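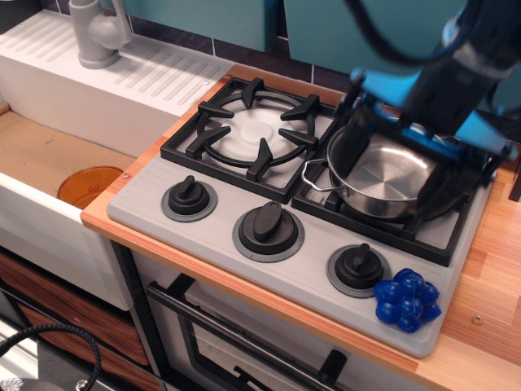 Hasumov halts overnight arm runs after gripper fails to release

Hasumov has suspended unattended running on its toy kitchen test cells after a gripper motor overheated and the arm kept pulling against an object it had been told to let go. There were no injuries. The fault happened in March at the company's Plisden workshop and damaged one gripper motor, one finger and the cable serving them.

According to the internal fault report, the arm was repeating a pick-and-place task with a small saucepan on the stove. On cycle 47 of the run the controller sent the open command and received a reply saying that the fingers had reached the open position. They had not moved. The arm then began its lift with the pan still held, and the pan's handle caught on the edge of the sink unit.

The motor driving the gripper stayed under load for 14 minutes. The current limit should have cut power within 2 seconds of a stall, but the limit had been raised during earlier tests with heavier cookware and was not set back. An engineer in the next room noticed a smell of hot plastic at 10 in the evening and pressed the emergency stop. Power to the arm was removed at once and the motor was left to cool before anyone touched it.

Zuzanna Jasińska, who led the inquiry, traced the false reply to the position sensor. Its magnet had come loose on the shaft and was turning separately from the finger. "The software was told the hand was open and it had no second source to check against," she said. "Motor current would have shown the stall straight away. We were recording it, but nothing was reading it while the arm was running."

The report also found wear on the cable where it loops over the upper part of the arm. The outer cover had rubbed through at one clamp. The wires inside were intact and the wear played no part in the fault, but the clamp has been moved and the cable given more slack at full reach.

Three changes have been made. The current limit is now held in the controller's start-up file and returns to its default each time the arm is switched on. A release counts as complete only when the position reading and the motor current agree — if they differ, the arm stops where it is and waits for an operator. The magnets are now pinned as well as glued.

Đorđević, which supplied the sensor assembly, has been sent the failed part and has asked for the serial numbers of the others in use. Its own findings are not yet available. A second Hasumov site, at Cluvdale, uses the same assembly and has stopped its arms until the magnets can be checked by hand.

Daytime work at Plisden has restarted with an operator present and arm speed reduced. Unattended runs will remain off until the new release check has completed a full set of trials, including trials with the sensor deliberately disconnected. Hasumov has not given a date.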